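teleop demos, how slow is too slow?
Posted in: Manipulation / Data collection

gantryrat
31 May 2023
ok so we are doing pick and place by remote control, one arm, tabletop, stuff into a container. Me and one other person driving. First batch is 40 demos and the policy it gave us is garbage. It goes to the object, hovers, hovers some more, then either closes on nothing or drifts off. Looked back at the recordings and we BOTH hover. Like two or three seconds over every object while we line up the fingers.

So is it the hovering? Or just not enough demos. Don't want to drive another batch if the first one is bad for a dumb reason. Controller is a Cuddale handset, the older one.

mossbank_t
It's the hovering. The policy sees a picture, the action is "don't move", so it learns don't move. Strip out the frames where nothing moves and retrain before you collect anything new. Costs you an evening.

plinthe
disagree a bit. Strip the pauses and you also strip the part where the gripper closes, if you do it by arm speed only. Did this. Had a policy that flew down beautifully and never grabbed a thing. Filter on arm AND gripper.

mossbank_t
well yes, obviously arm and gripper. Thought that was implied.

plinthe
wasn't implied for me lol

gantryrat
filter was going to be arm speed only so thanks, wrote that down

oldservo
Get off the handset. Kinesthetic, grab the arm and walk it through by hand. You feel the contact, you don't hover, and a demo takes 14 seconds where your handset one takes 38. I timed mine. People reach for remote control because it looks more modern.

gantryrat
can't. Wrist camera is one of our inputs and my hands would be in every shot. And the other driver is in a different building half the time

oldservo
Then record the motion by hand and replay it with nobody near the arm, cameras on for the replay. Two passes, still quicker than what your doing.

plinthe
replay only works if you put everything back exactly. Nudge the fruit and the replay closes on air. We tried with tape marks on the table, round things roll off the tape. Gave up

oldservo
Round things roll, yes. Start with mugs.

quernlight
Different angle. We went sim first for this and it fixed our drivers before it fixed the policy. Reset is a button press so you can do a bad demo and bin it without feeling bad about it. Fendholm arm in the real lab, different one in sim, doesnt matter for learning how to drive.
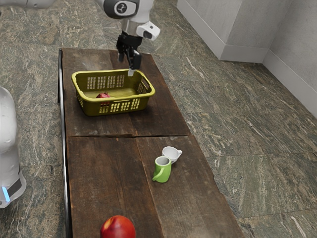 Your approach direction matters more than your speed imo. Our new drivers all come straight down on everything from high up, then spend forever correcting sideways at the bottom, and thats where the hover comes from. Do the sideways part high, then commit. Drops are a different problem, with a container you want the fingers clear of the rim before you open, and from the side view it's easy to fool yourself. See the right fingertip over the far edge of the basket there, you can't tell from one view if it's above the rim or beyond it. Give the driver a second view. And mix your objects, we have a cup and a mug next to the fruit because handles make people rotate the wrist, and if nobody rotates the wrist in the demos the policy won't either.

mossbank_t
the second view thing yes. But does the policy get the second view too? If the driver sees something the policy can't, your demos are making decisions off information it hasnt got. Seen that go wrong in a very confusing way.

quernlight
policy gets both. Should have said. Agree its a trap, driver looks over the top of the monitor at the real table, same problem. On the real rig we put a board up.

oldservo
A board. So the driver can't see the robot. This is what I mean about remote control.

quernlight
works though

gantryrat
ok this is good. Dont have sim set up and not sure I have the patience for it. How long did it take you?

quernlight
Started in December, usable a few weeks later, but most of that was friction on the fingers. Grasps slipped or stuck like glue, nothing between. If you only want it for driver practice leave the defaults, who cares.

plinthe
I'd skip sim for 40 demos. Fix the filter, redo the worst ones.

gantryrat
update. Filtered on arm and gripper both, threw out five demos that were embarassing, so 35 left. Retrained overnight. Hover is mostly gone, it commits now. Still misses the grasp on the small stuff maybe a finger width to the left, every time the same side. Other driver says thats my demos not his. Checking the camera mount before I admit anything

mossbank_t
same side every time is calibration. Check the mount

oldservo
or it's your demos

Related threads
Cuddale handset deadzone, can it be turned off
Hand guiding with a heavy gripper, arm sags when released
Montes wrist mount keeps working loose
Labeling failed demos: keep or bin?
Polance logger dropping frames when two cameras are on
Best objects for beginner grasping (no glass please)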